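Chapter 7
When the Grip Won't Let Go

I want to start this chapter with the dumbest fault I ever had to write up, because it taught me more than the fancy ones did. It was June, I was running a cloth-handling cell at Mavurell, and at 4 in the morning the arm stopped dead with a piece of laundry in its fingers and a green light on the panel. Green! As far as the controller was concerned, everything was fine. It had finished 367 picks that shift and it thought it had finished this one too.

What had happened was simple enough once we took the thing apart. A fold of cloth had worked its way up between the fingers and into the joint behind them. The motor pushed, the cloth packed tighter, and the finger position sensor read a number that looked just like a normal closed grip. So the program moved on to the next step, which was "open and release," and the fingers couldn't open. We had an alarm for a dropped item. We had no alarm for an item that wouldn't drop.

Cloth does this in a way that boxes and bottles never will. It's soft, it bunches, and it goes wherever there's a gap. Have a look at how the material narrows down as it reaches the gripper, and think about where you would put your own fingers if somebody asked you to pull it free. 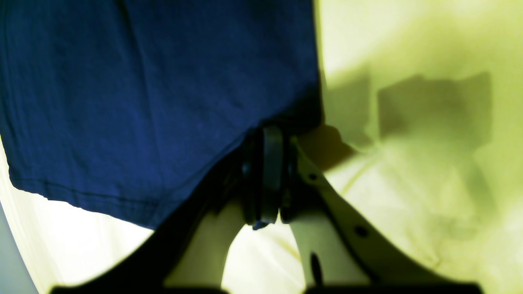

Figure 7.1 Blue fabric gathered at the gripper joint, with a small fold showing below it.

I know where I would have put mine, back then - right in between. The night operator nearly did the same. The drive was still powered, and a stalled gripper is a loaded one. Pull the cloth out and the fingers can snap to wherever they were last told to go. On our unit (an old Greko with the stiff springs) that took less time than a blink.

So we'll spend this chapter on jams: how to spot one, how to make the machine admit to it, and how to clear it with your hands still attached. Section 7.2 covers motor current, the cheapest jam detector you already own. Section 7.3 goes through lockout, and please don't skip it even if you've done the Kisimitz course. The 18 problems at the end all come from real fault logs, mine included.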